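Slow cooker plum butter, lid on or off?

radek_dudek
Joined: July 2023
I've got 3 kilos of plums from the tree and want to do plum butter in the slow cooker. My recipe says low for up to 39 hours with the lid on, which seems mad to me. Has anyone done it in less? I also don't want to peel them if I can help it.

Soltunitz
Don't peel them. The skins break down and give you the colour. I halve and stone mine, put them in with two spoons of sugar and a stick of cinnamon, and leave it on low overnight. In the morning I take the lid off, switch to high and let it reduce until a spoonful sits up on a cold plate.

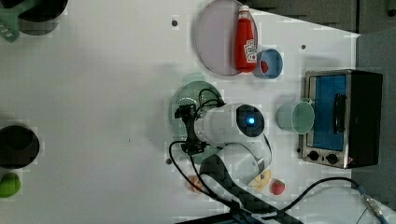

After that I go through it with a stick blender and jar it hot. You can skip the blending if you like it lumpy. My kids don't.

heino_t
Disagree about the lid. If you keep it on all night you end up with plum soup and it takes half the next day to boil off. I prop mine open with a wooden spoon from the start. Stir it before bed and again when you get up.

Soltunitz
I tried the spoon and it caught round the edges. Might be my cooker, it's an old Garkeo and runs hot even on low.

heino_t
Could be. Mine's a bigger one and never catches, but I do fill it right up.

wakuvora
I do mine in the oven in a roasting tin. Much quicker, but you have to be in the house to stir it. Less sugar than you think, too. Ripe plums hardly need any.

radek_dudek
Thanks all. Going with skins on, and lid propped open once they've gone soft. How long does it keep?

Soltunitz
Ours gets eaten within the month so I couldn't tell you. Once a jar's open I keep it in the fridge.

heino_t
I freeze most of mine in small tubs. Leave a gap at the top.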